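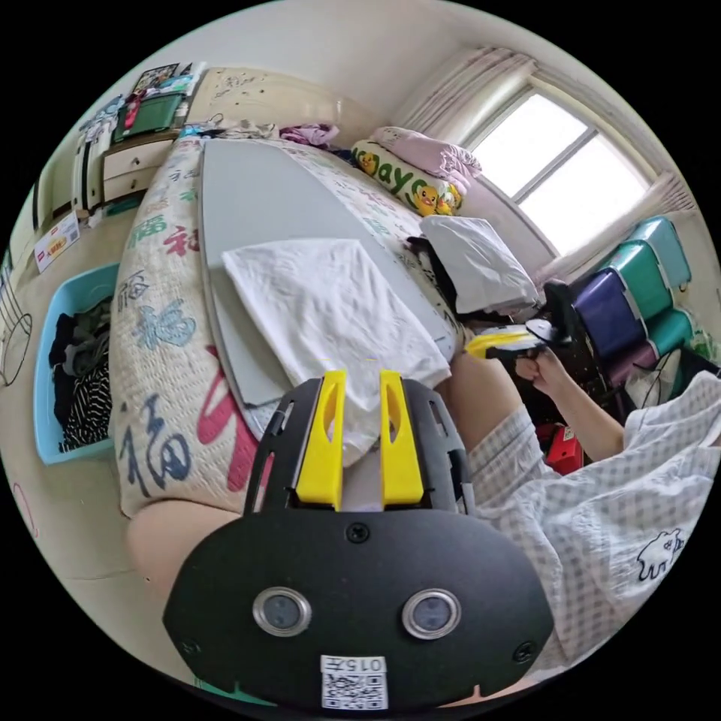 Section 6: Folding a T-shirt with the Vanberg hand grippers

Before you start, set your expectations low. Vanberg's sales sheet calls this kit a step toward a machine that does your laundry. What you have bought is a pair of grippers that you hold, one in each hand, while you do your laundry. Any folding that gets done is still your folding.

6.1 Laying out

1. Put a flat board or mat on the bed. A soft quilt lets the shirt sag and the fingers pick up quilt as well.
2. Lay one shirt on it. Leave the rest in the basket.
3. Pull the sleeves out to the sides and smooth the body by hand. 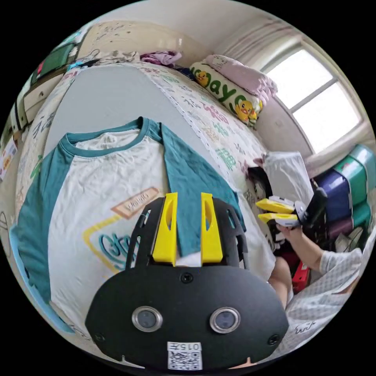

Fekel wrote to us that smoothing by hand is most of the job, and that any machine which needs it done first has skipped the hard part. We agree, and the step stays in.

4. Close the fingers on cloth only. If a print or collar bunches up, let go and take a fresh hold.

CAUTION: Keep bare fingers out of the gap when closing.

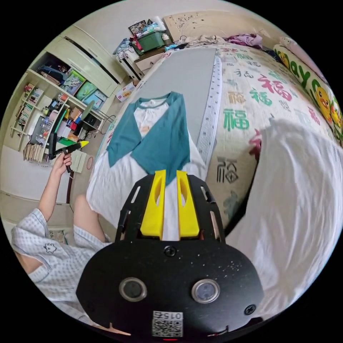
Fig. 6-2. T-shirt with teal sleeves, partly on the folding board.

6.2 Folding

5. Bring one sleeve across the chest, then the other.
6. Take the hem in both grippers and lift it toward the collar. Move slowly. Thin jersey slides out without warning.
7. Set the shirt aside and start again at step 2.

NOTE: The Wurnwood trial ran 509 folds with people holding the grippers. The robot arm trained on them was then given 20 shirts of its own and finished 6 to a standard you would put in a drawer. Bangera plans another run in October. Until we see the results, treat the word "automatic" on the carton as a hope.
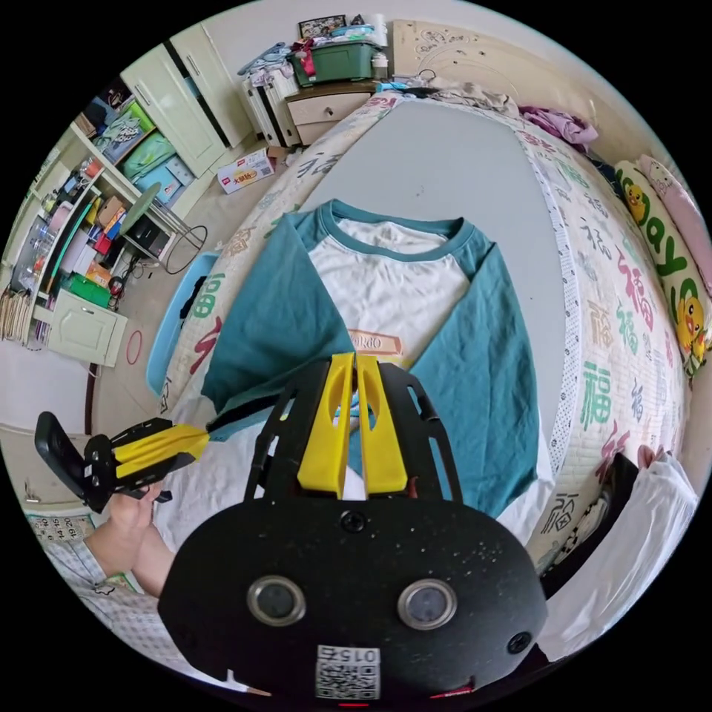

Can I leave a robot to fold the washing while I'm out?
Not with this kit, and we haven't tested one we'd trust to do it.

6.3 Putting away

8. Open the fingers fully before you set the grippers down.
9. Wipe lint off the fingers with a dry cloth.
10. For replacement fingers, quote part number 3575.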